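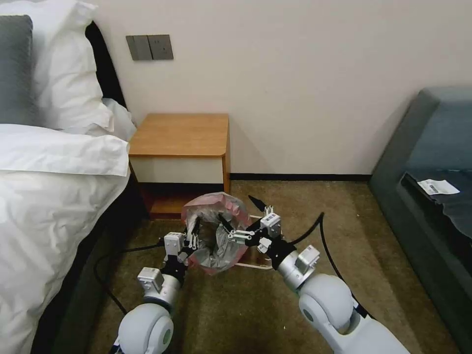
Bin with its bag folded out over the rim, nightstand behind.

What sells and what sits: a term with the Grimik snack machines at Killindale

I picked this project because I was hungry. I had an evening lab in the Briem Building all last fall, the cafe closes before we get out, and the only food left in the place after that is whatever is hanging in the Grimik on the ground floor. And every single night the thing I wanted was sold out, while a full row of fig bars looked back at me! So when Mohandas Pillai, my project supervisor, asked us for a topic with "real data and a real annoyance in it," I had one ready.

Killindale has three of these machines: one in Briem, one in the library basement and one by the gym doors. They're all the same model, the glass-front kind with metal spirals that turn and drop your snack into the tray. The top shelves hold chips, the middle ones hold candy and bars, and the bottom shelf has slots for bottles. Stomer, the company that fills them, uses the same layout in all three, so the library gets the same protein bars as the gym and the gym gets the same cookies as the library. My question was pretty simple. Would each machine do better if it had its own layout?

Getting the data took way longer than I expected. The machines keep a sales log for each spiral, but you need the operator's card to pull it off, and for the first few weeks my emails to Stomer went to an address that just sent back a thank-you note. In the end Shireen Nel, who drives the route, let me stand next to her while she did her stops and copied the logs onto a stick for me. I owe her a lot (and also a bag of pretzels).
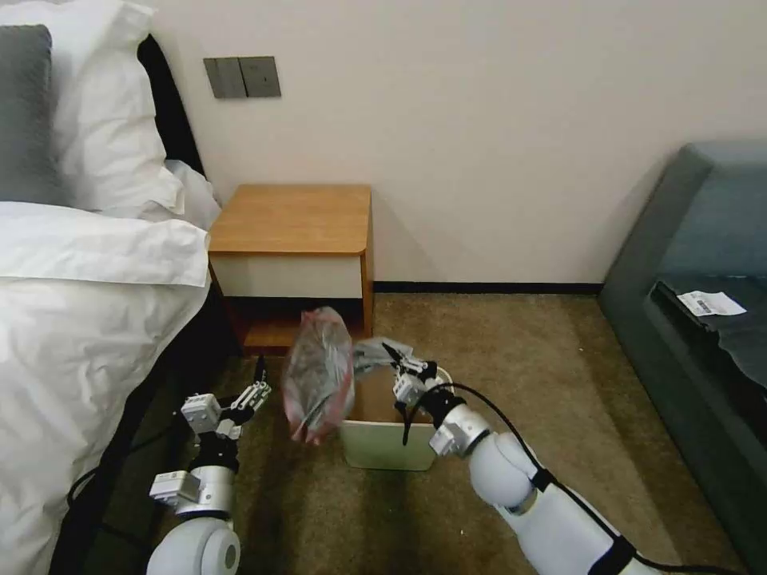

Killindale College | Department of Business and Operations | Student Projects

What the logs look like

I ended up with 3617 sales across the three machines. Each line has a time, a spiral number, a price and how the person paid. What it doesn't have is the name of the product! The machine only knows that somebody pushed the button for a certain spiral. If the driver swaps sour cream chips for barbecue, the log has no idea. So I made a chart of each layout and updated it after every restock, and where I wasn't sure what had been in a spiral I left those sales out of the product tables but kept them in the totals.

The other hole in the data is the sale that never happened. An empty spiral sells nothing, and on paper that looks exactly like a spiral full of something people hate. I got tripped up by this early on. My first draft said the peanut butter cups in Briem were a weak seller, which made no sense to me as a person who could never get any. They were gone by early evening almost every day, so the log showed a little burst of sales and then silence until the next fill. I went back and worked out sales per hour in stock, and they shot up to the top of the list.

The survey

I also handed out a one-page survey next to the machines and stopped when I had 100 back. I asked what people had come to buy, whether they got it, and what they did if it was out. Lots of people said they bought something else and weren't very happy about it. Quite a few walked off without buying. One person wrote "I kick it gently," which I didn't have a column for.

I would change the survey if I did it again. I was standing right there while people filled it in, and I think that made them nicer about the fig bars than they would have been otherwise.

What I found

The three machines really do have different customers. The gym one sells bottles and protein bars, mostly in the late afternoon, and its cookies hardly move. The library one is all sugar, and it gets busier the later it gets. Briem is a mix, with a lunch rush for chips and then the evening lab crowd buying whatever is most like a meal.

Price mattered less than I thought it would. I had a whole section planned on it, but when Stomer raised the price of trail mix halfway through, sales stayed pretty flat in all three places, so that section is now this paragraph.

Position might matter. Stuff at eye level sold better than stuff near the floor, but the popular brands were already at eye level, so I can't pull those two things apart. Mr. Pillai suggested swapping two shelves for a week to test it. Shireen was up for it, but her manager wanted the layout left alone until the contract was renewed, so we never got to try.

What I'd do with the machines

Give the best seller in each location a second spiral. Take the space from the fig bars in Briem, from the cookies at the gym, and from the protein bars in the library. It needs no new equipment and no extra trips, just a different packing list for each stop. Shireen did point out that three packing lists means more sorting in the van, and I don't have a good number for how long that takes, so it's a cost I haven't included.

I presented this on 29th May and sent the tables to Stomer afterward. They've said they'll look at the Briem layout in August, when the machines get cleaned out for the new year. The full sales tables and a blank copy of the survey are in the appendix, along with the layout charts, which are hand-drawn and a bit smudged in places, but you can read the spiral numbers.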